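4.2 Where the eating happens

I should admit that I came to this study wanting to write about recipes. I had a notebook ruled up for them, with columns for who taught whom and how many pinches of what. By the end of my first month in Birkar I had filled in four rows and given up, and the reason was that people kept answering my questions about food with stories about tables. Who sat where, which side was the draughty one, which aunt always got the seat with its back to the stove (and complained about it, and would not be moved).

So this section is about tables, and more exactly about what goes on top of them. I spoke to 92 households, most of them in the old streets of Birkar and the rest up the hill in Vidmar, where the flats are newer and the kitchens a good deal smaller. I asked everyone the same opening question, which was simply where they had eaten the evening before. I then let them talk. Some interviews lasted ten minutes, and one went on until I was handed a plate and told to make myself useful.

In Vidmar the answer was often "it depends". People ate on the sofa, at the worktop, in shifts. In Birkar the answer was nearly always the table, said in a tone that suggested I might be a bit slow. But when I pressed, it came out that the Birkar table was hardly ever just for eating. Homework was done on it, beans were sorted on it, bills sat on it in a pile until somebody got cross.
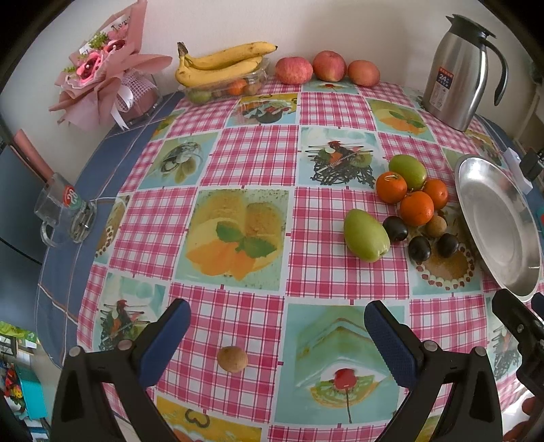
What lets one table do so many jobs, I came to think, is the cloth. Earlier writing on the home has had plenty to say about chairs and fireplaces and next to nothing about wipeable covers, and I was as guilty as anyone. My first coding sheet didn't even have a box for them! I added one after the eleventh visit and had to ring the first lot back to ask, feeling rather silly, what was on their table. They all knew straight away. Several could tell me what had been on it before that, and what their mother had.

People talked about two kinds. There is the good cloth, which is woven, often inherited, and lives in a drawer. It comes out for guests and for funerals, and its main job seems to be causing worry. Then there is the everyday cloth, bought off the roll at the market in Rurico, usually in July when the stallholders clear out the spring patterns. The everyday cloth gets no respect at all and does all the work. I heard it called "the skin", "the oily" and, in one family, just "the fruit", after a pattern they had got rid of years ago.

Patterns turned out to matter more than I had guessed. Nearly everyone who bought off the roll told me they wanted something busy, and the word came up so often that I started using it as a code. A plain cloth, I was told, shows every crumb and every knife mark, and makes the room look as if it is waiting for a doctor. Busy ones forgive you. The favourite by a long way was check mixed with pictures of food, and the sort I mean can be seen in Figure 3: pink-and-white gingham squares taking turns with pale turquoise ones printed with fruit and the like, on a round table with a wide steel basin on it. A few people found it funny that they were rolling out dough on top of a picture of somebody else's dinner. Most had stopped seeing the pictures at all, and one woman had to go and look before she could tell me what hers were.

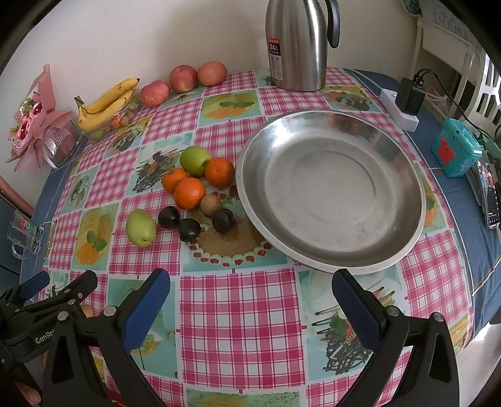 Figure 3. An everyday cloth with basin.

Basins deserve a word of their own. In Birkar the big basin is a sort of second table. Salad is washed in it, dough rests in it, and in the older houses it is still the thing you reach for when there are more people than bowls. I asked whether the basin had a proper place when it wasn't being used, and got 111 separate remarks on the subject across all the interviews, a good many of them about husbands. Under the sink, on top of the wardrobe, hanging on a nail in the yard. In Vidmar it was mostly the balcony, and people were a little embarrassed about it, as though a basin that size belonged to a life they were meant to have left behind when they moved up the hill.

I want to be careful here. It would be easy to read all this as a tale of old streets good, new flats bad, and my notes don't support it. Plenty of Vidmar households ate together most nights, with the cloth folded in half over a table that itself folded in half. And a few in Birkar had a lovely big table that was buried under sewing from one holiday to the next. The pattern is looser than that. Where the everyday cloth stayed on all day, people drifted to the table and stayed put, and meals tended to start by accident. Where it had to be fetched and spread, meals had a clear beginning, and people were quicker to leave.

The same thing shows up in the Flarnelier diaries, which I come to in the next section. Those cover 372 evening meals, written up by the families themselves, and they are much ruder about one another's cooking than anybody was to my face.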